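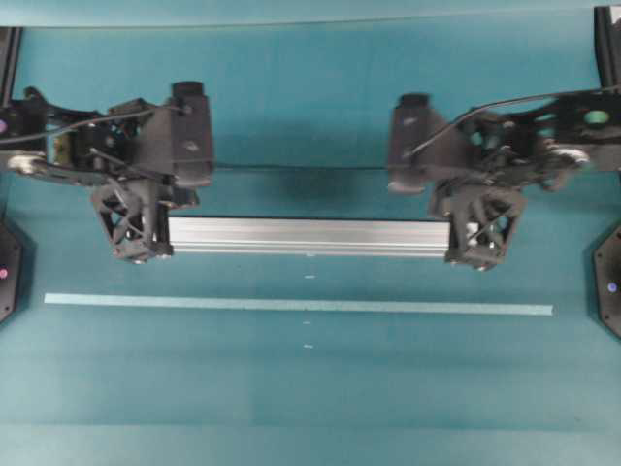
Perfil ranurado de aluminio sobre la mesa de montaje.

El aluminio extruido ocupa desde hace años un lugar discreto en la fabricación de mobiliario técnico. Para conocer cómo se trabaja con él, este boletín conversó con la persona responsable del área de montaje de Zakeo, entidad dedicada al diseño de bancos, estanterías y bastidores para centros de formación profesional.

La entrevista comenzó por el material. «El perfil ranurado permite corregir», explica. «Una estructura soldada queda como queda; con las ranuras, un travesaño puede desplazarse once centímetros un viernes por la tarde y el aula abre el lunes con normalidad». El catálogo vigente comprende 13 secciones distintas, aunque la mayor parte de los encargos se resuelve con tres de ellas.

Sobre la mesa de trabajo, la responsable se muestra exigente. La superficie debe ser lisa, mate y de un color que contraste con el metal. «El verde azulado nos ha dado buen resultado. La barra se distingue bien y la vista se cansa menos que sobre blanco». El criterio se adoptó durante el proyecto Firkent, en el que se prepararon 1.712 piezas para talleres de varias provincias, y se ha mantenido desde entonces.

Las barras largas se sujetan por ambos extremos – nunca solo por el centro – y se presentan en horizontal antes de cualquier unión. La responsable recuerda que en la primera fase de Firkent se devolvieron 40 bastidores por falta de escuadra. «Fue un mes de agosto difícil. Revisamos el orden de montaje completo y dejamos por escrito que se comprueba primero el travesaño inferior».

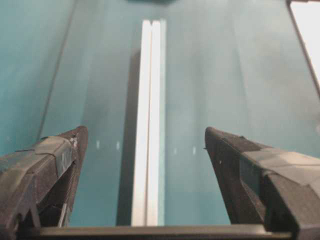
¿Con qué se limpia la superficie de la mesa al terminar la jornada?
Con un paño de microfibra apenas humedecido en agua y jabón neutro; los disolventes quedan excluidos.

Respecto a los próximos meses, la entidad prevé trasladar el mismo procedimiento a la línea Pralto, destinada a aulas de menor tamaño. Las longitudes serán más cortas y se reducirá el número de escuadras por módulo. «El perfil será el mismo», precisa, «y también la mesa». Las fichas de montaje se remitirán a los centros junto con el primer envío.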